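Foam panel

A foam panel is a flat piece of expanded or foamed plastic, cut or moulded to a set size and used for cushioning, packing, insulation, modelling and craft work. Panels differ from foam blocks in having one dimension much smaller than the other two, and from foam film in being thick enough to keep their shape when stood on edge.

Types

Closed-cell foams, such as polyethylene and EVA, have sealed bubbles and take up little water. Open-cell foams, chiefly flexible polyurethane, let air pass through and are softer under the hand. Rigid boards of extruded polystyrene form a third group and are usually sold for building work. Colour is added by the maker and gives no guide to density. The Ostex range, for instance, uses the same blue for several grades.

Cutting

Soft panels are cut with a long, thin blade drawn in one direction. Pressing down hard squeezes the foam and leaves a hollowed edge once it springs back. Rigid panels may be scored and snapped, or cut with a hot wire. A straight edge in steel is preferred to one in plastic — the latter is easily nicked by the blade. Ineke Kramer's workshop manual for Zodden, a small packaging firm, advises a fresh blade after 24 cuts in dense sheet.

Cut edges are rougher than moulded faces and pick up dust, fibres and grit from the bench. They are brushed or wiped before gluing, as loose matter weakens the joint.
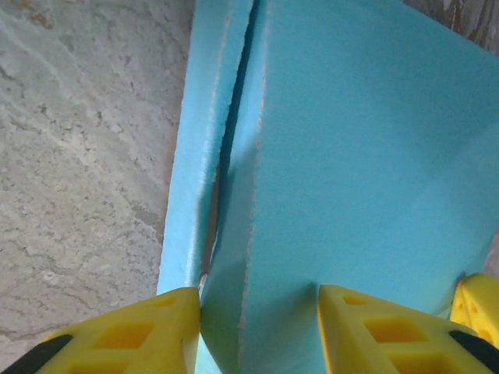
Narrow strips bend more readily than wide panels of the same thickness, and may take on a lasting curve if stored leaning. Flat storage is normal for soft grades. In the Nijs system, described by Kristof Aerts, panels are stacked to a height of no more than 200 mm, with the widest at the bottom.

Joining

Two panels set side by side seldom meet along their whole length unless both edges have been trimmed square. A gap that tapers from one end to the other usually points to a slanting cut or a bowed strip. Contact adhesive is spread on both faces and left for 4 minutes before they are brought together. Solvent glues attack polystyrene and are avoided with it.

See also: Foam rubber; Hot-wire cutter; Packing materials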